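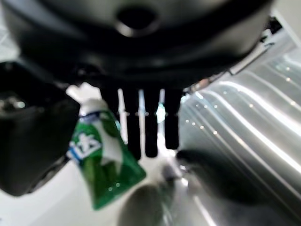
Wrist cam, green pouch right under the housing. Ridged metal on the right is super shiny.

Robotics Club > Grustska > Tickets > Open > 396

Tuesday, Theerawat Mahawong

Ticket 396: wrist cam on Grustska lags behind head cam, then hand closes late

Reported by: Rhys Ashby
Picked up by: me, then Candela after 5
Priority: high (Rinadlow regional is this month)
Room: 311

What Rhys wrote: "hand gets to the can fine, waits, then closes when the arm is already moving away. only does it after a while. restart helps for a bit."

Ok so first the basics. Shelf task only, the one where it picks off the steel table and puts stuff on the shelf. Driving the arm by hand with the sliders – no problem, all fingers move when they should. Only goes wrong when the policy is running, so my money was on cameras and not the hand itself. Rhys thinks hand. We'll see.

3:40 Cold start. Ran the pick on the red chip can. Fine. Ran it again, fine. Rhys says wait.

3:55 Waited. Yep there it goes. Arm arrives, hand just hangs there open, then grabs at nothing on the way up. Stopped it with the button. Log has this over and over:

WARN sync: wrist frame older than head frame, using last
WARN sync: wrist frame older than head frame, using last
ERR 744 sync: gave up waiting on wrist

744 isn't in the Bondarchuk manual. The list at the back stops before that. Searched the code, it's ours, Lertchai added it last September. His comment next to it says "should never happen".

4:05 Swapped USB cable on wrist cam for the short one from the drawer. No change. Put the old one back as the short one pulls when the wrist turns.

4:10 Different port on the hub. No change. Did NOT try skipping the hub, the cable won't reach from there. Somebody should order a longer one, I've said this before.

4:20 Looked at wrist frames with nothing else running, just the viewer. Moved the arm slow, then fast. Slow is ok. Fast gets streaky, the background smears out into bands. So exposure is long. Auto exposure is on!! It's supposed to be locked, the setup sheet says locked. Config file on the Latcombe laptop says locked too. So either the setting isn't being sent or it gets sent and the camera forgets.
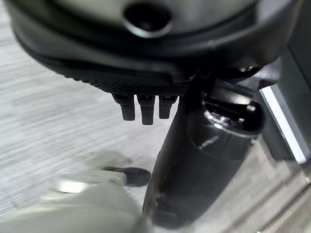 Exposure

4:30 Printed what the camera reports at startup. Says manual. Printed it again after the first error. Says auto. So it forgets.

Pretty sure it goes like this: camera drops off the bus for a second, comes back, our code reconnects it but doesn't send the settings again. Then it's on auto, picks whatever exposure it likes, frame rate sags when it picks a long one, frames get old, sync gives up, hand closes late. That would explain why restart helps. Doesn't explain why the camera drops off in the first place.

4:40 Wrote a quick patch, on reconnect it sends the full settings again. Pushed to branch wrist-resend. Not reviewed, Candela pls look, the sleep in there is ugly I know.

4:50 With patch. Did the can picks again and left the policy running between tries. Camera still dropped once (log line is there) but came back on manual and the 744 didn't show. Hand closed on time on the one after. That's one good recovery, not enough to close this.

Notes for whoever runs the next batch
- check the reported mode AFTER the first pick, not only at startup
- keep the blinds how they are, if you change them the steel table looks completely different and then we can't compare
- don't move the shelf. Please. It's lined up with tape
- write down which can you used, "the chips" doesn't help me

Candela took over here, her part below, I only fixed line breaks.

5:15 (Candela Bravo) Read the patch. Logic is fine. Took out the sleep and wait for the camera to answer instead. Merged to the test branch only, main is untouched till after practice.

5:20 Started on the drop itself. Rhys wanted to watch the hand from the head cam while the wrist cam was logging so we ran both and saved everything. Red can, lift and hold, then set down. I had him call out when he thought the grip looked late so I could match it up with the timestamps.
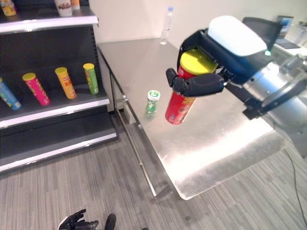
His calls line up with the log pretty well, a little behind, but that's reaction time. Good enough that I trust his original report. With the patch on he called nothing for the whole set, then one call right when the wrist cable got tight.

5:35 So, the cable. When the right wrist rolls all the way over, the connector takes the pull. Held it with my hand (arm on slow, Prapai on the stop button) and rolled back and forth. No drops. Let go, rolled again, drop on the third roll. Did it again the same way, drop again. That's the cause as far as I'm concerned.

5:45 Strain relief. Zip tied a loop on the forearm so the connector doesn't carry it. Temporary!! The real fix is a printed clip, Prapai Chuensuk is drawing one. Leave enough slack for full roll but not so much that it drags on the table edge.

5:50 Rolled the wrist with the loop on. No drops. Log clean.

6:00 Switched to the small green container, it's harder than the cans as it's short and the hand has to come in low. If timing is off by a bit the fingers tap the lid and knock it over. Good test for this. Same spot on the table each try, toward the right side.
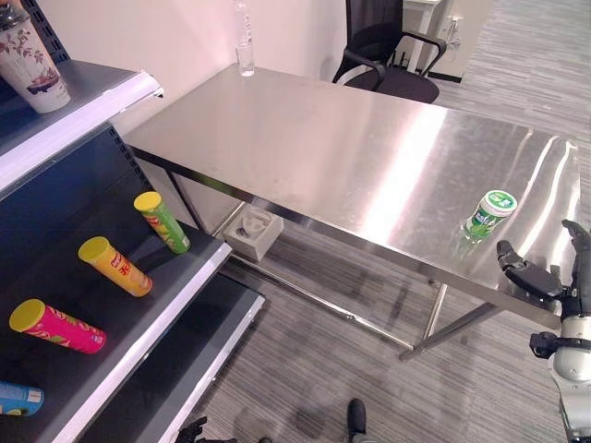
Head cam, green container upright and right hand near the table edge. Yellow, pink and green cans on the shelf at left.

6:20 Results with patch + zip tie, green container: mostly good. Two misses, but both were the hand coming in too high, timestamps are fine on both. Thats a policy thing, separate ticket, don't pile it onto this one. No 744 at all.

6:25 One odd thing. Head cam had a bright patch on the steel for part of the set and the policy seemed slower to commit when it was there. Could be me seeing things. Theerawat can you check the confidence plot, I saved it in the usual folder under tuesday_late.

Still to do
- Prapai: clip, print two, one will break
- Lertchai Thammasiri: is 744 meant to stop the arm or just warn? Right now it does neither really, it keeps going with an old frame. I think it should stop. Your call, it's your code
- Theerawat: same reconnect patch for the LEFT wrist cam, it runs the same driver so must have the same bug
- Rhys: long run with the cans, policy on the whole time, no restarts in between. If it lasts the full session we merge
- somebody: longer USB cable

Comment, Lertchai: yes should stop. will change it so it freezes in place and needs a reset. and add it to the error sheet, sorry. don't want it letting go of the can on a stop so it'll hold grip, just no arm motion. ok with everyone?

Comment, Rhys: ok with me. fine it wasn't the hand. long run is on for next practice, need the room from 3 till late, can someone ask for the key

Comment, Theerawat: checked the plot. there's a dip but it's small and it shows up in the older runs too. opening a new ticket for glare. left wrist patch is pushed, untested, left arm was already powered down when I got back.

Status: open, waiting on long run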